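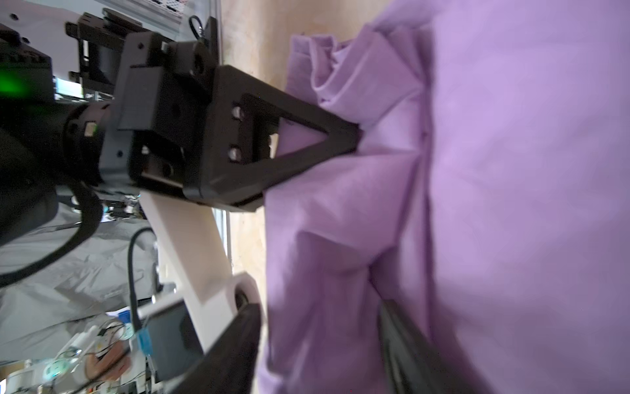 Do I need to be good at folding laundry to apply?
You need to be willing to do a lot of it, and the rest I can teach you in an afternoon.

I'm Aroha Sheehan and I run the folding room at Zollero, a small wash-and-fold shop that does bed linens, table linens and plain everyday clothes for people who would like their evenings back. I'm looking for one more person to join me and Horácio at the big table, part time to start, with more hours in December when everybody has house guests and every guest seems to need two sets of sheets!

The job is what it sounds like. Things come out of the dryer in a heap and you turn the heap into neat stacks. Sheets, pillowcases, T-shirts, tablecloths, the odd curtain. You find a corner, then you find the next one, you smooth the cloth out toward the edges with the flat of your hand and you fold. Big soft pieces are the slow ones – they bunch up on you and the hems like to twist into a rope – and I would much rather you took an extra minute than pressed a crease into the wrong place. Fitted sheets we do my way, sorry, I have opinions (Horácio has different opinions and you'll hear those too).

Shifts are 4 hours, mornings or early afternoons, and we try to be flexible if you have kids to pick up or classes to get to. You'll be on your feet for most of it, though there's a tall stool if you want one for the small stuff. We have a radio. Whoever opens picks the station.

What I'd like from you: clean hands, no rings that snag, and a decent eye for when two edges don't line up. You should be able to lift a full basket and carry it across the room. Please tell me if you get a rash from detergent, so we can sort out gloves before you start. If you've worked in a hotel or a hospital laundry, great, say so. If you've only ever folded at home, that's fine, so had I.

Pay starts at $600 every two weeks for the regular schedule, and overtime in the busy season is paid separately. Your own wash is free, within reason – one regular-size load a week, and please no dog beds.

To apply, stop by the shop at 1615 Illimska and ask for me or for Teresa Meireles at the front counter. She has the form, it's one page. Bring it back filled in by 4/23/26 along with the name of somebody I can call about you. I'll ask you to stay for a short tryout at the table, paid, with a sheet, a few shirts and something awkward. Wear shoes you can stand in.

If the shop is closed, slide the form under the door with your phone number written nice and big. I'll call you back either way.

Aroha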